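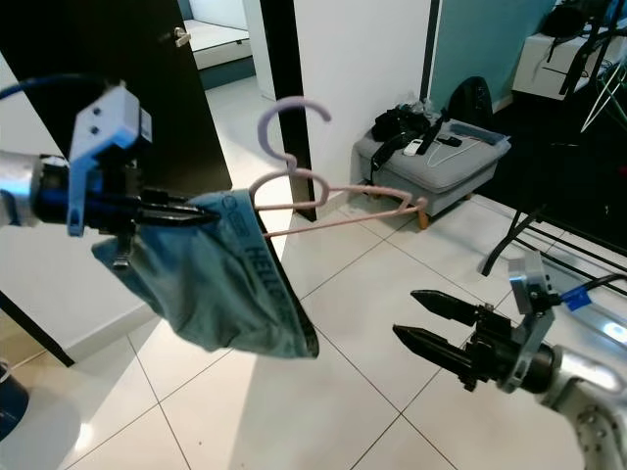 *Working paper, Grukstead Textile Reuse Group – 26 Oct 2021*

**Figure 3.** Light blue garment on a pale pink plastic hanger, with "HELLO" printed along the waistband.

## 4.2 What people keep, and why

I went into this part of the study expecting price to matter most, and I was wrong. We asked 100 households in Grukstead and Stitska to go through their drawers with us and tell us which clothes they'd never give away. Cheap things came up again and again – faded T-shirts, odd socks, pants with a silly word on the waistband (lettering like that in Figure 3 is the sort of thing I mean).

Of the 1106 items we logged, the ones with words on them got by far the longest stories. I loved those chats! One person in Stitska talked for 12 minutes over a vest from a seaside shop, and I hadn't even asked my second question.

Coats were another matter. People spoke of them as things they'd paid for and ought to get the wear out of, and most were happy to pass them on once the zip went. I come back to coats in Section 7, where the Jirklow charity shop figures make the same point rather better than I can.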